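3. What people keep their course notes in

I should say up front that I came to this question sideways. My original plan was to study how first-year students revise for exams, and I had a nice tidy interview guide for it. Then Rosaire Wong, who shares my office, read my first batch of transcripts and pointed out that everybody kept wandering off to talk about their folders (she was right, and I was a little annoyed!). So I went back and asked 40 students to bring in whatever they used to carry and sort paper for one course, and to talk me through it for 20 minutes.

What I got was a wonderful mess. Ring binders, envelopes, a pizza box, plastic sleeves from the campus shop. One student, whom I call Bilix because she picked the name herself, kept a whole semester of chemistry inside a road atlas. She could find any handout in seconds, and I timed her more than once because I didn't believe it. Fraser's old work on office filing talks about "warm" and "cold" piles, and I think Gordon Fraser would have enjoyed Bilix a lot, although her piles were sorted by which bus she had been on when she read them.

The labels gave me the most to chew on. I had expected names of courses, and I did get plenty of those, but I also got dates, moods, teachers' nicknames and one large drawing of a duck. Students who wrote the course name on the outside tended to talk about the folder as something that belonged to the course. Students who wrote anything else talked about it as theirs. I don't want to push that too hard with a group this small, and four of them did both on the same cover.

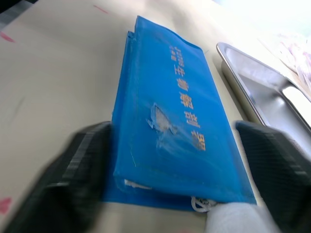 Figure 3. A blue folder or pouch with a printed subject title.

Printed titles are a case I nearly left out, and I'm glad I didn't. Someone else has done the naming before a single sheet goes in, so the owner starts with a category and has to decide how strictly to obey it. With 生物解剖学 (biological anatomy) running down the length of the cover in big orange-gold characters, there isn't much doubt about what the thing is meant to hold. And yet the students I talked to were happy to ignore printed titles whenever it suited them. I heard about lab schedules filed under poetry and a rental agreement filed under statistics, and when I asked whether that got confusing they mostly looked at me as if I were the confused one. A title, for them, was a way to tell one folder from another at the bottom of a bag. I come back to this in Section 4, where I compare the November interviews with the ones I did after finals.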